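Birden (video game)

Birden is a puzzle platform game developed by Sasano and published by Chisholm for home consoles and Windows. It was released in January 2024. 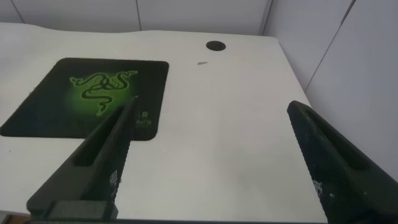
Ya-wen Kwok called it a slow game that asks for patience in its first two worlds and repays it in the third, and found the water levels too long.

Gameplay

The player guides a courier across 17 islands, moving weights and ropes to open paths. Each island holds up to 15 hidden stamps. Collecting all 931 points' worth unlocks a second ending. A two-player mode is available from the start, but progress in it is saved separately.

Development

Work began under the title Corkex, which was dropped when the setting moved from a factory to the coast. A demo was released the previous September. The rope system was rewritten after players reported getting stuck on the fourth island.

See also

Puzzle platform games
Cooperative video games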